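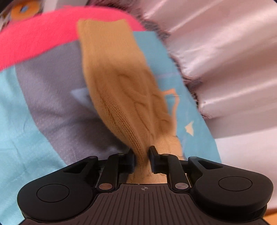
A Day at the Velville Games Fair

I had been promising myself a trip to the Velville Games Fair for years, and this spring I finally ran out of excuses. My brother-in-law was going to be in that part of the state anyway, the tickets were cheaper than a dinner out, and Steltau had let slip on their forum that they'd be bringing a playable build of Trorkmont. I've been waiting for a new Steltau adventure since the last one ended on that awful cliffhanger with the lighthouse (if you played it, you know, and if you didn't, I'm sorry, please go and play it). So on June 11, 2022, I was standing in line outside the Velville exhibition hall before the doors opened, with a bagel in one hand and a floor map in the other.

Getting in

The line moved nicely. They scan your ticket at the door, give you a paper wristband and send you off to the left, past the coat check and the merchandise tables. According to the program, 2,976 people had come through the year before, and it felt like all of them had brought a cousin this time. The hall is one long room with a low ceiling, so it does get loud. By lunch I was leaning in to hear people like my grandfather used to.

If you go, bring water. The drinks stand is at the far end and it took me 32 minutes to get a lemonade, which I then spilled on my map.

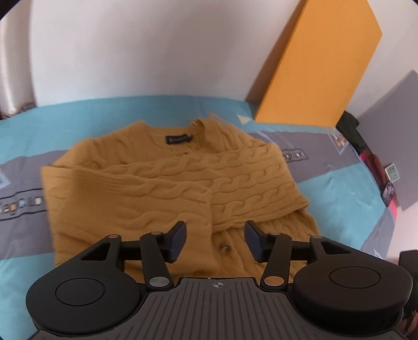 The smaller tables

I always start with the little games. The big booths have their lines all day long, but the small developers are fresh in the morning and glad to talk, and you can sit down right away. I played a very sweet puzzle game about sorting mail on a riverboat, and a racing game that I was terrible at, and something with talking mushrooms that I didn't understand one bit but would happily buy.

The one I keep thinking about is called Sebastian. You play an old piano tuner walking from house to house in one small town, and the whole game is listening: to the pianos, and to the people who own them. There's no fighting and no timer. The two developers told me they had recorded 829 separate piano notes for it, all from instruments that needed work, and you can tell. There's an upright in the second house with one sour key in the middle, and I sat there pressing it over and over with a big silly grin on my face. They're hoping to have it out next April on PC, with consoles to follow if it sells.
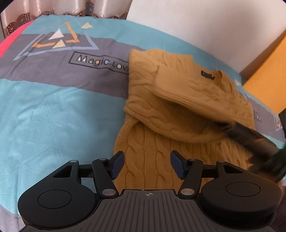 Trorkmont at last

Then it was time for the main event. The Steltau booth was done up like a mountain railroad station, with benches and a ticket window, and they let people in a few at a time. I waited close to two hours and made friends with a couple from out of state who had both brought folding stools. Next time I'm bringing a folding stool.

The demo covers the opening of the first episode. You arrive in Trorkmont by night train to clear out your late aunt's house, and by the time you've reached the front gate three different people have lied to you about how she died. It's slower than the last game, and I mean that as a compliment. You can stop and read the notices in the station, pet the dog, or miss the last bus if you dawdle, in which case you walk up the hill and meet somebody that the bus riders don't get to meet until later. I missed the bus. I wasn't even trying to!

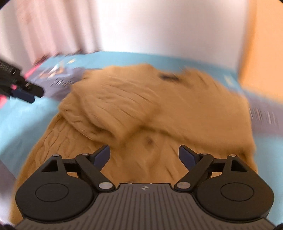

Kenneth Espiritu, who is one of the writers, was standing by the exit chatting with everybody who came out, and he was so patient about it. I asked him how much of the dialogue a person would see in one playthrough. He said the first episode has 2,210 spoken lines and that most players will hear less than half of them. I asked if choices from the earlier games would carry over, and he laughed and said no, this is a fresh start, although he did tell me to look closely at the postcards in the aunt's kitchen. Make of that what you will. They're planning five episodes, and he wouldn't give me a date for any of them, no matter how nicely I asked.

My only real grumble is with the controls. Turning the camera indoors felt sticky to me, and the woman at the next station said the same thing. One of the staff wrote it down, so maybe it will be sorted out by release.

I finished up at the trading corner, where I swapped two old racing games for a boxed copy of a fishing game I had loved in college, manual and all. My brother-in-law picked me up at the side entrance a little after five and heard about the postcards the entire drive home. The organizers already have a sign-up list going for next year's tickets, and I put down both our names.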